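Plates, second week
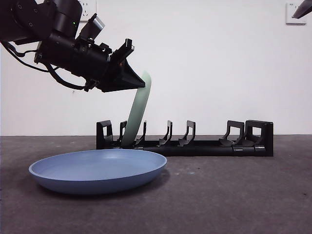

Long afternoon on the dish rack job. I'm still driving the arm by remote from the bench, one plate at a time, and saving every run that ends with the plate standing up in a slot. The ones that tip over go in a separate folder. Arkach wants those too, for later.

The target for August is 700 good runs. I did 100 today and my right wrist is sore. The green plate is easier than the blue one. I can pinch it by the rim and bring it down close to vertical, and if I go slowly the last bit takes care of itself. The blue one is wider and I tend to catch a divider on the way in.

I had a bad habit this morning of stopping just over the rack to line things up. Watched a few runs back at lunch and the pause is in every one of them. The arm will learn the pause along with everything else, so I threw out 5 of the worst and did them again without stopping. Much smoother after that.

Zirnia is the name of the new control software. It's fine. The menus are slow and it forgets my speed setting when I log out, so I wrote the number on tape and stuck it to the desk.

Quit at half past six. Ate leftover rice standing up, then washed my own dishes and noticed I was lowering the plates into the rack very slowly and dead straight.

Tomorrow the blue plate, another 100 if the wrist holds up. Need to buy a wrist rest.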